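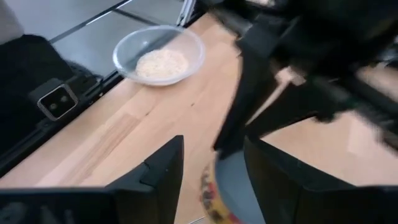 Trollo Plastics opens its molding plant to visitors on the first Monday of July. I went this year because my own work is on the buying side, and I had never seen a compression press run. The tour takes most of the morning and starts at 8:30 with safety glasses and a sign-in sheet.

The plant sits behind the Ospina rail yard. It makes parts from thermosets, mostly phenolic and melamine compounds, along with a smaller line of polypropylene food containers that was added later. The two sides of the building share a loading dock and very little else.

Raw material

Phenolic compound arrives as a coarse black or brown powder in lined bags. Our guide let us rub some between our fingers. It feels like damp sand and smells faintly of tar. Each bag carries a lot number and a use-by month, as the resin keeps reacting slowly in storage. The storeroom is air conditioned for that reason, and it was the most comfortable stop of the day.

Before molding, the powder is pressed into tablets the size of a hockey puck. A tablet is easier to weigh and warms more evenly. They go through a preheater, come out soft, and are dropped into the mold by hand or from a chute, depending on the press.

The press hall

There are two rows of presses. The older row is hydraulic compression equipment, repainted many times. The newer row came from Teko and does transfer molding, where the compound is pushed through channels into a closed cavity. The largest Teko press is rated at 800 tons and was making pot handles while we watched. A cycle on the thicker parts runs to 80 seconds, nearly all of it curing time. A thermoset has to cross-link in the hot mold, so you can't speed it up by chilling the tool the way you would with polypropylene.

Flash is the main nuisance. A thin skin of material squeezes out along the parting line, and every part has it. Small parts are tumbled with plastic grit until the skin breaks off. Larger ones are trimmed at a bench. None of the cured scrap can be melted and used again. Some of it is ground up and added back as filler, and the rest is hauled away. The guide was direct about this when someone asked.

Testing room

I would have liked longer in the testing room. Samples from each lot are checked for water absorption, bending strength and electrical resistance. The container line has its own bench, where lids are opened and closed 1000 times on a small machine and then checked for leaks. Test records go into a system called Civitz, which customers can log in to. I asked whether it shows failed lots as well as passed ones, and it does, with the disposition noted. 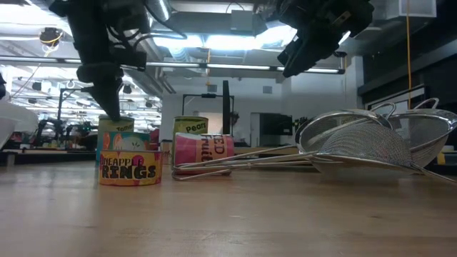

Practical notes

Wear closed shoes. The press hall is hot by ten in the morning and there is nowhere to sit until the end. Photographs are allowed in the storeroom and the testing room but not near the tooling. Parking is on the rail yard side, and the gate on the other street stays locked.

Coffee and sandwiches were served in the canteen afterward, on melamine trays made in the building — mine had a date stamp on the underside. Sign-up for the next tour goes through the plant's front office.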